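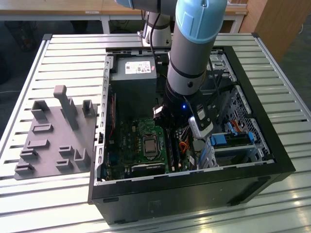
Old tower as a home file server, or just buy a two-bay box?

pklein_81
Posted Monday, March 15, 2021

I have a black mid-size tower that used to be my main computer. Four cores, 8 GB of memory, still boots fine. I want somewhere to keep family photos, scanned paperwork and music so that both laptops in the house can get to it. I was going to put two 4 TB drives in it and leave it running in the hall closet.

My brother-in-law says I'm wasting my time and should buy a Tovar two-bay unit and be done with it. The Tovar costs more than I want to spend but not so much that I couldn't do it. What would you do?

Other facts that might matter: the closet has a door that stays shut most of the day, and our internet is slow, so I don't want to rely on cloud storage for everything.

gratelode
Use the tower. You already own it. Drives are the expensive part and you have to buy those either way.

Nikau Rutherford
I'd go the other way. I ran an old desktop as a server for a few years and the power bill bothered me. Mine drew 81 watts sitting there doing nothing. The small box I have now draws a fraction of that. Where I live the difference adds up over a year. Put a meter on the plug before you decide.

gratelode
81 watts idle is high. Did you leave a graphics card in it?

Nikau Rutherford
Yes, for the first year. Taking it out helped but it still wasn't low.

pklein_81
There's a graphics card in mine too. The processor has built-in video, so I can pull it. I don't own a meter but the library lends them out.

mossback
Two things before anybody argues about watts.

First, a pair of mirrored drives is not a backup. If you delete a folder, it's gone from both. If the power supply dies badly it can take both drives with it. You need a third copy on an external drive that stays unplugged, preferably in another building.

Second, the closet. A shut door and a running computer don't go together. Either leave the door open or cut a vent.

Yogesh Srivastava
Agree with mossback on the backup, disagree on the closet. I've had a machine in a shut closet since I moved to Purelham and the drives have never gone over 41 C. It depends on how big the closet is and what else is in it. Check the drive temperatures for a week in August and you'll have your answer.

mossback
Mine hit 55 in a closet full of winter coats. So yes, it depends. I would still vent it.

pklein_81
It has coats in it. I could move the server to the shelf in the laundry room, but it's humid in there.

Yogesh Srivastava
Coats are better than humidity. Move some of the coats.

tenpenny_r
Nobody has asked how old the power supply is. Original to the machine? If it's more than eight years old I would replace it before trusting it with anything I cared about. Also replace the coin battery on the motherboard, it's a couple of bucks. And blow the dust out of the processor cooler while you're in there. Lay the case on its side to do it, and hold the fan blades still so they don't spin.

On cables, don't reuse old SATA cables with loose ends. I lost a weekend to one. The log showed 2952 read errors and I had already ordered a replacement drive before I thought to swap the cable. Drive was fine.

gratelode
Seconding the cables. The ones with the metal clip are worth it.

pklein_81
Power supply is original, so nine years. I can get a Nernwood 400 watt for not much. Any opinions?

tenpenny_r
The Nernwood is OK. Check that it has enough SATA power plugs, the cheaper one has only 2 and they're close together on the same lead.

Nikau Rutherford
So now he's buying a power supply, a battery, cables and an external drive. Add that up and compare it to the box. The box also comes with a warranty.

gratelode
He'd need the external drive with the box too. And when the box dies you can't walk into a store and buy a part for it.

Nikau Rutherford
Fair on the external drive. I still think people undercount their own time.

mossback
Some people like doing it. If you don't, buy the box.

pklein_81
Borrowed the meter. 46 watts at idle with the graphics card out and one old drive in. I did the math with our rate and it would take more than four years for the Tovar to pay for itself, so I'm going with the tower.

Ordered the power supply and two clip cables. I also ordered a Brirkau external drive that will live at my sister's house. I copied the scans folder over last night as a test, 1239 files, and both laptops can open them. Photos are next, once the new drives get here.

Yogesh Srivastava
Good. Test a restore from the external drive before you take it to your sister's. Pick a folder, copy it back, open some of the files.

pklein_81
Will do. Is there a preferred way to label the drives? I have two the same model coming.

tenpenny_r
Last four digits of the serial number on masking tape, on the end you can see when it's mounted.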